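Gripper and Camera Comparison Program: Frequently Asked Questions

Dakside Test Services
Last revised in October

This page answers the questions most often received from equipment makers, research groups and facility operators taking part in the comparison program. Participants should read it together with the test agreement, which takes precedence wherever the two differ.

What does the program compare?

The current round compares two grippers, the Trirnex and the Chevalier, on handling tasks drawn from fitness facilities: lifting a dumbbell by its handle, returning it to a rack, and collecting weights left on the floor. The Ilura head camera is under review in the same round. Arms and controllers are held constant so that differences in the results can be traced to the gripper or the camera.

Why were dumbbells chosen as test objects?

A dumbbell handle is short, and the heads on either side leave limited room for fingers. The load is also easily thrown off center if the grip is taken too near one head. Earlier rounds used boxes and bottles, which did not separate the two grippers to a useful degree.

How is human handling used as a reference?

Each task is first recorded with a person performing it by hand, viewed from head height. Reviewers mark the moment of first contact, the placement of the fingers on the handle, and any use of the second hand for support. These notes form the reference against which gripper trials are read. They are not used to score the person.

Reference recordings are made in working gyms with the equipment as it stands. Reviewers are asked to pay particular attention to the lower tier of a rack, where the rail above restricts the approach and the hand must come in at an angle. 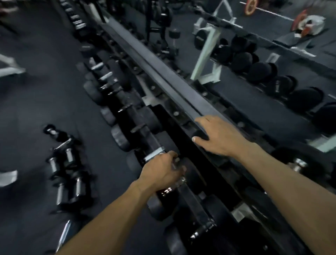 The approach angle matters more for the Chevalier than for the Trirnex. The Chevalier has a wider palm and needs more clearance behind the handle, while the Trirnex closes from the sides and can enter a narrower gap. The Chevalier, in turn, holds more steadily once closed. Both findings are provisional and will be reviewed at the end of the round.

How many trials are carried out?

The plan for this round calls for 800 trials, divided equally between the two grippers. To date, 293 have been completed and accepted. A trial is accepted only if the camera record is complete and the controller log shows no interruption.

What counts as a successful lift?

The dumbbell must leave its cradle, be held clear for 5 seconds, and be set down without contact with a neighboring weight. A lift in which the handle turns inside the gripper is recorded as a partial success and reported separately.

Is blurred video rejected?

Not automatically. Quick head movement commonly blurs the outer part of the view, and a recording remains usable if the hands and the point of contact are clear. Recordings in which the contact point cannot be made out are repeated. The amount of blur is itself one of the measures applied to the Ilura camera.

May a participant supply its own gripper?

Yes, provided it fits the standard wrist mount and arrives with a stated load limit. Eight places are reserved for outside grippers in the next round. Applications must include mounting drawings and a signed safety statement.

What safety rules apply during gripper trials?

No person may stand within reach of the arm while it is powered. The stop control must be attended throughout each trial. Weights above the stated limit of the gripper may not be used, even for a short demonstration.

Who receives the results?

Each maker receives the complete record for its own product and a summary for the round. Facility operators receive the summary only. Recordings made on their premises are released to other parties only with written consent.

How may a result be disputed?

A written request should be sent to the program office, giving the trial number and the grounds for review. The trial will be read again by a reviewer who did not take part in the first reading.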